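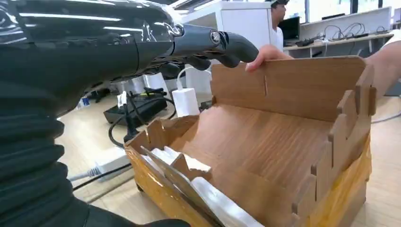

Fig. 4.1 Robot hand and operator's hand at the top of the slotted box.

Home Set-up Recording Labelling Results Downloads

4. Recording shared-container trials with the Lurero arm

This section explains how we record one trial in which the arm and a person work at the same container. It assumes that you finished the installation in section 3 and that the Olel recorder starts without errors. The text was revised on 2019-05-08 by Štěpánka Polák after the second group of trials.

4.1 Before the first trial

1. Switch on the arm controller and wait until the joint values stop changing on the screen.
2. Start the Olel recorder. Check that the wrist view and the head view both give a live picture.
3. Set the frame rate to 30 for every camera. If one camera is set differently, the alignment step in section 6 will refuse the file.
4. Close the fingers once and open them once with the test command. Listen for any scratching at the knuckles.
5. Put the container within reach of both the hand and the operator.

Note: Do the test command again after every change of the hand. The zero position of the fingers is lost when the connector is pulled, also if it is pulled for a short moment only.

CAUTION: The operator must keep one hand free of the container while the arm is moving to the approach pose. The speed limit is not active in this phase.

4.2 Choosing the container

We use two kinds. A box of slotted panels has stiff walls and gives a clear contact signal. A cardboard box bends when the fingers push on it, and the contact signal rises slowly. Both are needed, as the method must learn when the wall is giving way and when the hand is slipping.

Write the kind of container in the trial sheet before you press Record. It is very hard to correct this later from the force values alone.

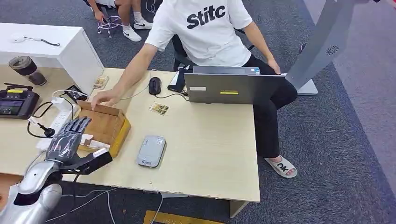

The operator sits opposite the arm or at the side of it, and may do other work at the desk between two trials. We do not ask for a fixed posture. In the first group of trials we did ask for it, and the trained model then failed when a person only leaned forward a little.

4.3 Running a trial

1. Press Record and say the trial number aloud.
2. Send the approach command. The hand goes to the nearest edge or corner of the container and stops there.
3. The operator touches the rim at a place of his or her own choice.
4. Wait until the contact light in the recorder window is green, then send the hold command.
5. Keep the hold for a few seconds. The operator may pull lightly, but must not lift.
6. Send the release command and let the arm go back to rest before you press Stop.

If the contact light stays orange, stop the trial and mark it as "no contact". Please do not delete it – these files are used for training the Cloment classifier too.

4.4 Inspecting the fingers and the joint at their base 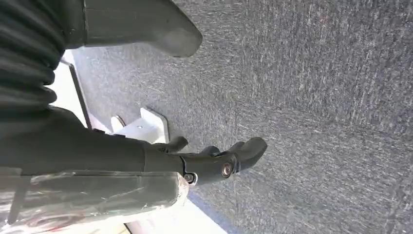

Reading time: 4 min

Inspect the hand after every 24 trials, with the motor power off.

1. Look at the fasteners on the side of the hand. A bolt head must sit flat on its joint.
2. Move each finger slowly by hand through its whole range.
3. Push back the ribbed sleeve on the arm and look for cuts in the folds.
4. Write the result in the sheet, also when everything is in order.

CAUTION: Never tighten a finger bolt with the motor power on. The joint can close on the tool.

4.5 What to expect from the data

The present set has 1288 trials. With the Geerts filter the method recognised the start of contact correctly in 74 per cent of the trials with cardboard. Without the filter the result was clearly lower, and most errors were late detections. For stiff boxes the filter makes almost no difference, so you may leave it off there and save the computing time.

If your own values are much worse than this, repeat step 3 of section 4.1 first, then check the finger zero position. Only after this change the settings of the filter – the default values are kept in the file that comes with the recorder.

Continue with section 5, Labelling the contact phases.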